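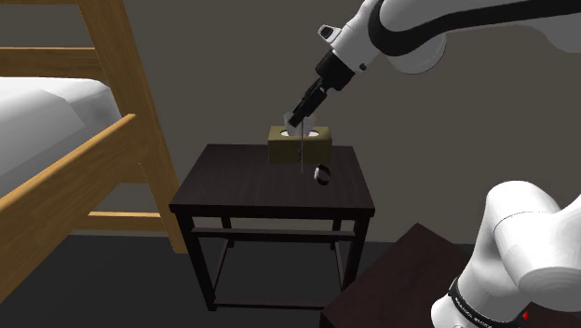 Why would a town of this size need an outfit that reads ballot measures for a living?

Medstead had 13 questions on its last ballot, and the longest of them ran to 2921 words, most of which were "notwithstanding."

Who we are

Tristora is a small nonpartisan office that rewrites local ballot measures in everyday English. We cover Medstead, the unincorporated parts of Trujillo County, and Hulenell when Hulenell remembers to send us its paperwork. We read the full text of every measure, including the attachments and the maps that have been photocopied so many times the river has disappeared. Then we write a single page saying what changes if it passes, what stays put if it fails, and who pays in either case.

We don't endorse anything. We have been accused of supporting both sides of the Trujillo County sewer bond, sometimes by the same caller.

How we started

Our first guide was written in anger. A measure titled "Parks and Community Vitality" was on the ballot in Medstead, and it passed comfortably, being in favor of parks and vitality. Its main effect was to move the city's parking fines into the general fund. The parks got a sentence near the end. A few of us had voted for it and felt silly, and we decided that the next time we felt silly it would be on purpose.

The guide to the following election was typed up at a kitchen counter and printed at the copy shop on Orchard Street. We ordered 1000 copies, which struck everyone as wildly hopeful. They were gone before early voting opened. A good many went to people who wanted to tell us about our mistakes, and there were two: a wrong polling place and an apostrophe. We heard more about the apostrophe.

How a guide gets made

Measures usually reach us in August, when the county clerk posts the final wording and half the county is at the lake. One reader drafts the summary. A second reader, who hasn't seen the draft, writes down what they think the measure does. Then the two are laid side by side and the arguing begins. If two people who do this all day come away with different ideas, we say so on the page, and we ask the county attorney's office what was meant. The reply tends to be long and careful. We print the useful part.

Every guide also goes to both campaigns before it is published, if there are two campaigns. They get to correct facts. They don't get to correct adjectives, and we try to help by not using many.

What we cost

The guides are free, on paper and online. Our money comes from subscribers, 607 of them at present, who pay a modest amount each year for the privilege of getting the same thing as everybody else, slightly earlier. We don't take money from candidates, parties, ballot campaigns, or anyone who wants to build something near the reservoir. That last rule was added after a very nice lunch.

A list of everyone who gives us more than the price of a subscription is kept at the front desk and on our website. It is short, and you are welcome to read it aloud.

What we don't do

We can't tell you how to vote. People ask every season, some of them in a whisper, and we still can't. We also don't cover candidates, state legislation, school mascots, or the matter of the Hulenell fountain, on which we have received all the letters we need.

We are not lawyers, and our guides aren't legal advice. If you plan to sue someone over a measure, please read the measure itself. The clerk has copies, and the chairs there are better than ours.

Corrections

If we got something wrong, write to us and say which line. Corrections go at the top of the page they belong to and stay there through the election. Complaints about tone are filed separately, in a larger folder.

Finding us

Our office is over the hardware store in downtown Medstead, up the side stairs. We open at 9 a.m. and close at 4 p.m., later in the last stretch before an election. Large-print and Spanish guides are kept at the desk and at the library, and we will mail either one if you leave your address. The doorbell has its own opinions, so knock.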